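Inicio | Foros | Taller | Teleoperación | Buscar | Entrar

Usamos cookies para recordar tu sesión y el tema que tenías abierto. Si sigues navegando, las aceptas.

Tiempo de lectura: 5 minutos

Demostraciones a mano o con mando, ¿por dónde empezaríais?

tornillo_flojo
Buenas a todos, y perdonad el ladrillo que viene, que cuando me pongo a escribir no sé parar. Llevo desde agosto peleándome con la tarea de colocar piezas pequeñas en una bandeja con huecos, todo en simulación de momento, con dos brazos y el entorno de Pledetlow. Tengo grabadas 143 demostraciones con el mando y el modelo aprende el recorrido bastante bien, se acerca con mucha gracia, pero a la hora de soltar la pieza duda, se queda temblando encima del hueco y la deja caer donde le parece. Mi duda es si sigo grabando hasta llegar a 200 o si tiro lo que tengo y empiezo de nuevo de otra manera. ¿Qué haríais vosotros?

marea_baja
¡Bienvenido al club del temblor! A mí me pasó lo mismo y la culpa era mía, porque yo también dudaba al grabar. Antes de soltar me paraba a mirar si estaba centrada, corregía un poquito, volvía a corregir... y claro, el modelo aprendió a dudar con muchísimo cariño. Borré las tomas con pausas largas y con las que quedaron, casi la mitad, iba mejor que con todas juntas. Yo no grabaría ni una más hasta haber revisado las que tienes, con un café al lado y paciencia.

cablepelado
Pues yo no estoy tan de acuerdo, y lo digo con aprecio. Las correcciones son lo más valioso que hay en una demostración. Si solo le enseñas el camino perfecto, el día que llegue torcido no va a saber volver. Lo que quitaría son las pausas en las que no se mueve nada, que eso sí que es veneno, pero los arreglillos los dejaría todos.
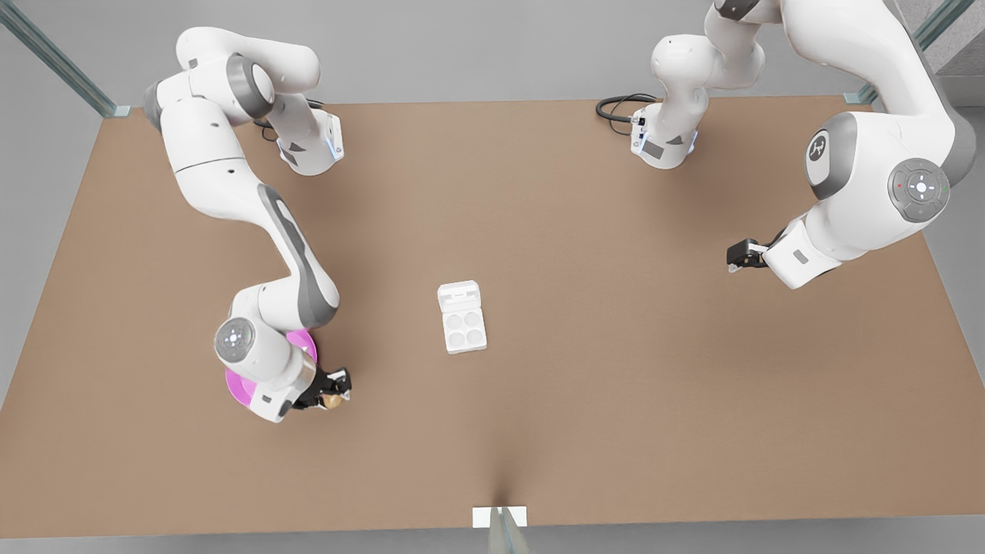
Con dos brazos yo siempre empiezo por decidir cuál trabaja y cuál espera, y eso hay que tenerlo claro antes de coger el mando, porque si lo decides sobre la marcha cada toma te sale de un padre y una madre. En mi caso el derecho coge la pieza y la lleva, y el izquierdo se queda quieto con la pinza abierta – quieto de verdad, sin rozar el mando. También procuro dejar espacio libre alrededor de la bandeja, para poder entrar en cualquiera de los cuatro huecos sin hacer contorsiones con la muñeca. Y ojo con el punto de vista, que viendo la mesa desde el lado contrario a las bases el brazo derecho del robot te queda a la izquierda de la pantalla. Mis primeras tomas fueron un desastre solo por eso, movía el que no era y me enfadaba con el programa.

tornillo_flojo
Ay, lo de los lados me ha dolido, porque creo que en alguna sesión los crucé y seguí adelante como si nada. Gracias, cablepelado. ¿Y siempre vas al mismo hueco o los vas cambiando?

cablepelado
Los cambio, pero por tandas. Hago 5 seguidas al mismo, muevo un poco la bandeja y paso al siguiente. Si lo haces al azar desde el principio te cansas antes y se nota en el pulso.

abuela_servo
Llego con mi manía de siempre, ya me conocéis los que lleváis tiempo por aquí. Si algún día pasas al brazo de verdad, prueba a guiarlo con la mano, cogiéndolo por la muñeca y llevándolo tú. En nuestro taller usamos el modo libre de Duto y para soltar piezas la diferencia es enorme, porque notas el contacto con el borde y dejas de adivinar. Con el mando yo aprieto, miro, vuelvo a mirar y al final suelto por aburrimiento. Y mis alumnos, que son mayores y muy aplicados, lo cogen en una tarde.

marea_baja
Abuela, con todo el cariño, guiando a mano te metes tú en las cámaras, y luego el modelo ve unas manos que nunca van a estar cuando trabaje solo. A nosotros nos estropeó una tanda entera. Además, con dos brazos a la vez, ¿quién puede? A mí me faltan codos.

abuela_servo
Por eso grabo el recorrido a mano y después lo reproduzco sin nadie delante, y es esa segunda pasada la que guardo con imágenes. Se tarda el doble, no te lo discuto. Para dos brazos moviéndose a la vez te doy la razón, ahí el mando gana. Pero si uno de los dos está esperando, como cuenta cablepelado, se puede hacer perfectamente.

flivitz_fan
Un detalle tonto que a mí me arregló media vida: bajad la sensibilidad del mando en los últimos centímetros. En Flivitz se puede poner por zonas, en Pledetlow creo que hay que escribirlo a mano en la configuración, aunque no lo he probado en la versión nueva. Y mirad cuándo se abre la pinza en la grabación, porque a mí me salía unos 6 fotogramas tarde respecto a la imagen y me volvía loco buscando el fallo en otra parte.

tornillo_flojo
¡Pues acabo de mirarlo y yo también tengo desfase! No sé si es tanto como el tuyo, pero la pieza ya va cayendo y la orden de abrir aparece después. Voy a corregir eso primero, luego quito las pausas y dejo los arreglos, que en eso me ha convencido cablepelado (lo siento, marea_baja, otro día te hago caso a ti).

marea_baja
Sin rencor. Pero guarda una copia con y otra sin, y entrena las dos, que luego me gusta tener razón con pruebas.

tornillo_flojo
Hecho, dejo las dos entrenando esta noche y mañana, antes de comer, os pego aquí las curvas.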